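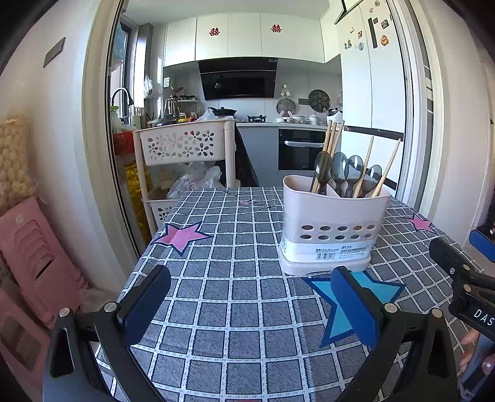 Lech Szulc

Drain holes in kitchen planters, spacing and size?
7 March 2022

Building a 78 cm windowsill trough for herbs. The Trestelton guide says one 6 mm hole at the center. Is that enough for basil and parsley in peat-free mix?

Antigoni Alexiou wrote:
No. One hole leaves the ends waterlogged. Drill a row, 7 mm, and skip the gravel layer. Gravel raises the saturated zone and does nothing for drainage.

Hòa Ung wrote:
Disagree on gravel. I've used it in Rurnis troughs since June and the parsley is fine.

Antigoni Alexiou wrote:
Parsley tolerates wet feet. Try it with thyme. Water doesn't leave a fine mix for a coarse layer until the fine mix is saturated.
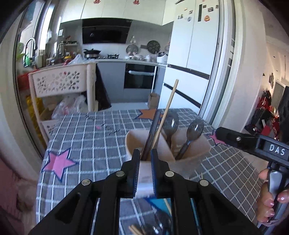

Utensil caddy on the table.

Lợi Cao wrote:
Agree with Antigoni. Mesh over the holes, no gravel. Also raise the trough on feet, or the holes seal against the sill.

Hòa Ung wrote:
Mesh clogs with roots. I pull mine out every season. 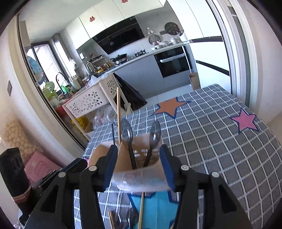
Ngọc Ung wrote:
Basil roots need air more than they need depth. In a narrow trough the mix compacts along the walls first, and side vents help there. A row of small openings near the top, like the one on the beige caddy, is the pattern I'd copy, but put a second row lower down. Bottom holes still do the draining.

Lech Szulc wrote:
Won't the lower row leak on the sill?

Ngọc Ung wrote:
Yes, if you overwater. Use a tray.

Hòa Ung wrote:
Still keeping my gravel.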